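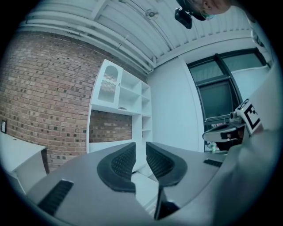
4. Getting the room ready

Before you unpack your Stoten wall shelf, do please spend a little while simply looking at the room. Brick is a lovely thing to live with, but it has its own ways, and a slow start will save you a good deal of filling and repainting later on.

1. Look along the brick wall in daylight. Bricks that vary from light tan to dark brown, with speckles, are quite usual, and the colour tells you very little about how they will drill.

2. Find every wall plate, including any small ones low down in the corners, and put a strip of masking tape straight up the wall above each one.

CAUTION: Never drill above, below or level with a wall plate until you have had the cable runs checked.

3. Look up as well! If you have a ribbed ceiling with pipes and beams along it, measure down from the lowest of these and leave a clear gap of 91 mm above the top shelf.

4. Mark your holes in pencil, 616 mm apart, and check them with a spirit level. Then have a cup of tea and check them again.

NOTE: Old mortar can be crumbly. If yours comes away under a fingernail, fix into the brick itself and use the longer plugs from bag 11.

When you are happy with your marks, turn to section 5.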